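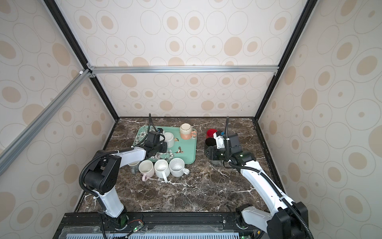 *A Usix station with both arms over the tabletop, among mugs and cups and a floral tray*

**Usix** is a two-armed tabletop robot kit sold by the firm Drallden to laboratories, schools, and private persons with a spare table and a forgiving household. It was put on sale on July 13, 2019, and is best known for its crockery package, the **Bernell set**, in which the arms are taught to move mugs on and off a serving tray. Drallden's brochure calls the kit "a second pair of hands." Owners tend to agree, with the reservation that the first pair is kept busy for most of an afternoon putting it together.

## History

The kit was designed by Senad Babić and Rok Kolev, who had worked together at Dimitrov, a maker of packaging equipment. Babić wanted a single arm on a rolling cart. Kolev wanted two arms bolted to one plate, and Kolev owned the drill. The prototype had no walls around it, and was demonstrated with wooden blocks to visitors who asked, without exception, what the blocks were for.

Mugs replaced the blocks the following December at the suggestion of Dušan Kneževič, then in charge of sales. Kneževič argued that everybody understands a mug and everybody has an opinion on where it should go. Drallden shipped 343 kits in the first production run.

## Construction

Both arms are fixed to a slotted black metal plate that runs along the front of the work surface. They are white with black joints, and each ends in a black two-fingered gripper with a camera module mounted on it. The cables travel down the outside of the links in a corrugated conduit, which the manual describes as "self-managing" and which most owners have since managed with cable ties.

The work surface may be enclosed on three sides. Drallden sells the wall panels plain. Buyers are encouraged to cover them in whatever they like, on the theory that a robot that will be working in front of wallpaper ought to meet some wallpaper early in life. The manual runs to 123 pages, a good many of them about the panels. 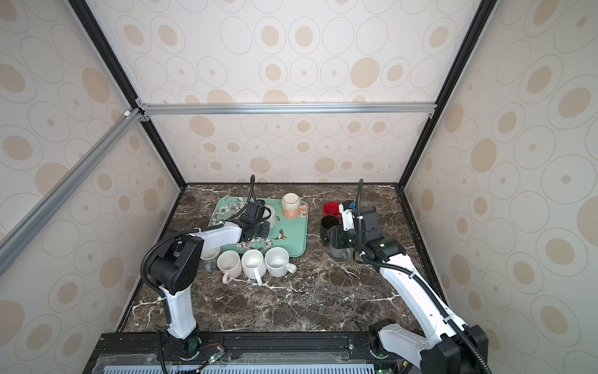 *Left gripper above the tray, right gripper beside the darker mugs. The wall panels carry a pattern of ovals and circles.*

## The Bernell set

The Bernell set consists of software, a printed task book, and a shopping list. No crockery is included. An early version did ship with mugs, and Drallden's returns department asked that it stop.

The task book begins with one mug and one tray, then adds mugs of different colors and shapes, with the handles pointing wherever they please. Later exercises have the mugs standing upside down on the tray, so that the gripper must work from the foot upward and the camera has a good deal less to go on. Dark mugs on dark counters are given a chapter to themselves. Its tone is noticeably less cheerful than that of the others. 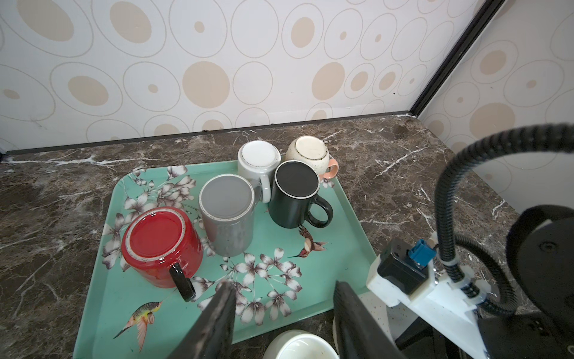

## Operation

An operator guides the arms through a task several times, and the recordings are used to train the controller. The task book recommends moving the tray a little between recordings, and changing the order of the mugs. It also recommends patience, in bold type.

The two arms may be given separate jobs or asked to share one. Sharing takes longer to teach. Kastriot Georgiou, who wrote the software, set the default so that one arm waits when the other enters its half of the table, an arrangement he has described as "basic manners."

The fingers are narrow and take hold of a mug by the rim or the wall.
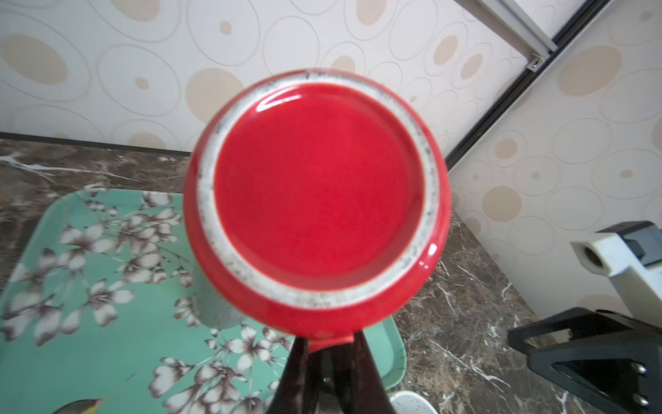 Handles are allowed as well, though the task book leaves them until late and treats them as a matter for the advanced student. Glossy glazes are marked with a small asterisk throughout. The asterisk leads to a footnote suggesting that the operator buy mugs in pairs.

## Reception

The reviewer Senyo Atinga tested the kit over several weeks and praised the plate, the grippers, and the ease of replacing a worn finger. He was cooler on the assembly instructions, having counted 322 fasteners in the box and found a use for all but 4 of them. Drallden replied that the remaining ones were spares. The parts list has no entry for spares.

Atinga also noted that the kit doesn't wash anything. Drallden has never claimed that it does, but the question comes up often enough to have its own line on the order form.

## See also

- Two-armed manipulation
- Teleoperation
- Serving tray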